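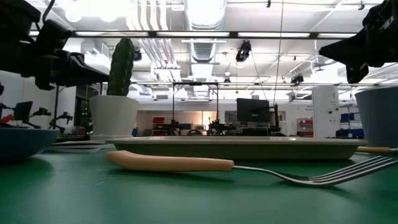
Fork, plate and the cactus

3 min read

Cerholm, part 9 — did anyone else hate the ending??

inkandtoast
OK so I finished Cerholm last night, all 211 pages, and I need to talk about chapter 14. The whole book is the two sisters fighting over the ferry house, and then the younger one just hands over the keys? I read it twice. I was so mad I went and ate cereal standing up.

pellmell88
I loved it! She's been giving things away since chapter 4 (the coat, the boat money, the dog) so the keys felt right to me. Did you read the graphic novel or the prose one?

inkandtoast
Graphic. There's a prose one?

pellmell88
Yep, Devari put it out in February. Longer, and you get the older sister's letters in full.

gutterspace
The letters are the worst part of the prose version, sorry. In the comic you see her fold one up and you never find out what's in it. Way better. Spelling it all out kills it.

pellmell88
Hard disagree, the letter about their dad made me cry on a bus.

moth_eaten
I have to write 10 paragraphs on this for my reading group, and the study guide I bought calls the ferry "a symbol of passage" and moves on. Thanks, guide. Is the Cabello edition the one with the artist's notes in the back?

gutterspace
Cabello has the notes, yes. Get the hardcover, the paperback gutters swallow half the lettering. The artist says the flood pages were drawn first and the story got built backward from there.

moth_eaten
Oh that helps a lot! Then the keys were maybe always coming.

inkandtoast
Hmm. I still think she gives in too fast — one page, no dialogue, and we're on the boat. Werar did a slow goodbye with the same kind of setup and it wrecked me.

gutterspace
Werar had three volumes to get there though.

inkandtoast
Fair. I'm going to try the prose one before I complain again. Does the library app carry it?

pellmell88
Mine does, there was a short wait. Skip the introduction till you're done, it gives away the dog.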